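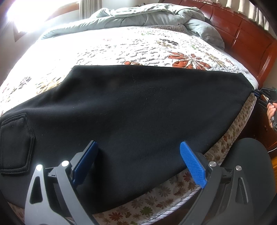 Figure 1. Black fleece cloth on the near edge of the bed, patch or pocket at lower left.

2. Materials and method

The Skusdale room was used for all folding trials. Its bed has a quilted floral bedspread, which gives a surface with more friction than a bare table. The test item was a black fleece cloth with a weight of 280 grams. Before each trial it was spread over the near edge of the bed with part of it hanging down the side.

Two folding methods were compared. Method A starts from the hanging edge and brings it up onto the bed. Method B pulls the whole cloth onto the bed first, then folds in half twice. Each method was repeated 6 times. Folded height was measured under a flat board of 200 grams.

3. Results

Method A was faster in every trial but left the corners out of line. Method B gave a flatter stack. The stitched area near one corner added thickness in both methods, and folding it to the inside made the top layer tilt.

Lint was a side problem. Light specks show clearly on black fleece, and brushing before folding added nearly 2 minutes per trial. This time was left out of the totals - the Mirani trials in November were done without brushing.

4. Remaining work

The trials should be repeated on the Ladico table to separate the effect of the quilted surface from that of the fabric.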